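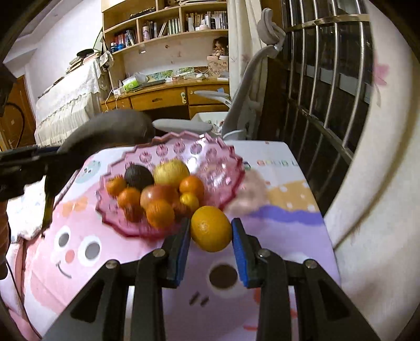
Re: [Mellwood Kitchen] Fruit on the table or in the fridge?

From: Yusri Hidayat
To: Mellwood Kitchen list

Dear K. and all,

Thank you for your question, and sorry that my answer is slow. I wanted to look at my own fruit for one week before I write, because I noticed that I give advice more easily than I follow it. I put your message in pieces and answer below each one.

> We moved to the new apartment in Brurkley and for the first time we
> have a real table, so I want to keep the fruit out where the kids will
> take it. But everything goes bad! In the old kitchen it was all in the
> fridge drawer and nobody ate it, but at least it lasted.

This is the same in our home. What is in the drawer is forgotten. We keep a large pink plate on the table, with the zigzag edge and the round star patterns on the side, and it came to us from my wife's aunt. I was against it at first, because I thought a deep bowl is more practical. Now I prefer the plate. In a bowl the fruit at the bottom carries the weight of all the others, and you find the soft one only when it is already leaking. On a plate you see almost everything from your chair.

I also do not fill it completely. When one side of the plate stays free, the children can move things and look for the one they want, and nothing rolls to the floor. In our house the mandarins go first, always, so I put them in front. The avocado stands in the back, next to the apple.

> Can you keep everything together? My mother-in-law says avocado must
> never touch the apples, and my neighbor says it must.

Both ladies are correct, it depends what you want from the avocado. Apples give off a gas (ethylene) that makes other fruit ripen faster. If your avocado is hard like a stone, put it beside the apple and press it gently near the stem every morning. When it gives a little, eat it the same day or move it to the fridge. If it is already soft, do not leave it with the apples one more night.

A warning about the color: some avocados become nearly black when they are ripe, and some kinds stay green until the end. I lost a good one because I was waiting for it to become dark. So trust the thumb more than the eye.

Mandarins, oranges and lemons do not ripen more after they are picked. They only become dry, or they get mold. At room temperature I count on 7 days for mandarins, and a bit more for the thicker peel. I buy a big net at the Nirelico store when it is cheaper, put one part on the table, and the rest stays in the fridge without the net. The net holds one bad mandarin tight against the good ones, and then you have three bad ones.

> And do you wash first? I washed everything when I came from the store
> because I thought it is cleaner for the kids.

I think this is your problem, or half of it. Wash before eating and not before storing — or if you wash first, dry each one very well with a towel, also the little hollow by the stem. Water sits there and the mold begins there. With small children I understand your wish. Our compromise is that apples are washed and dried before they go on the plate, because the children bite directly in them, and the mandarins are left as they come. My wife does not agree with me about the mandarins, she says the hands touch the peel and then the mouth. She may be right, so please decide for yourself.

> Last thing. The bananas! They are green when I buy them and brown
> when I look again. What do you do?

The bananas do not live on our plate. They lie on their own, or they hang if you have a hook. They ripen quickly and they push the others to ripen too, and they get bruises from anything hard that leans on them. Buy fewer and more often, that is the boring answer. In the fridge the peel turns brown after a short time but the inside stays good for some days longer, so you can stop a yellow banana this way. Do not put green ones in the cold, they will not ripen nicely afterward. 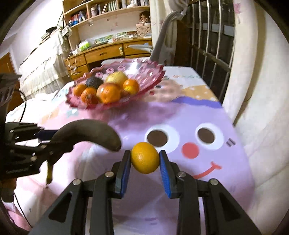
When a banana is brown all over, I do not throw it. The taste is very sweet then and it wants something sour next to it, so I use the juice of a small citrus fruit, whatever is there, a lemon or a little orange that has become too sour to eat. My recipe for a few flat cakes:

2 very ripe bananas, mashed with a fork
juice of half a lemon
1 egg
70 grams oats
100 grams plain yogurt
a pinch of salt, and cinnamon if you like

Mix all and let it stand while you do the dishes, so the oats can drink. Then fry small spoons of it in a little butter on a low fire. They are soft and they break if you turn them too early. Wait until the edge looks dull. No sugar is needed, though my son puts honey when I am not looking.

If there is only one banana, peel it, cut it and freeze it flat in a bag. Please peel before freezing! I did it once with the peel and had to use a knife and warm water, and it was not a pleasant work.

Some small things you did not ask, but maybe they help:

— Not in the direct sun. Our table is near the window and in September the light comes low in the afternoon, so I pull the plate to the other end after lunch.

— Empty the plate completely once a week and wipe it. A sticky place brings the small flies.

— If the flies are already there, a cup with vinegar and one drop of dish soap works for us in two nights. The fruit must leave the table also during this time.

— For the table itself I recommend a cloth you do not love too much. Ours is a children's one with big cartoon faces in pink and lavender, chosen by my daughter, and I was a little ashamed of it when guests came. But mandarin juice makes yellow spots, and on this cloth I do not get angry. Also the small one likes to put a fruit on a face as a nose, and after that he often eats it. I did not plan this.

About your other question, if the Shirazi limes from the corner shop can stay outside the fridge, I do not know. I never bought them. Perhaps somebody on the list can answer, I think it was discussed when the list was still on the old server, but I searched the archive and I found only 13 messages about preserved lemons.

Please write how it goes in the new kitchen, and if you have a good use for apples that became mealy, I would be happy to hear. I have two of them and I do not want to make sauce again.

With kind regards,
Yusri Hidayat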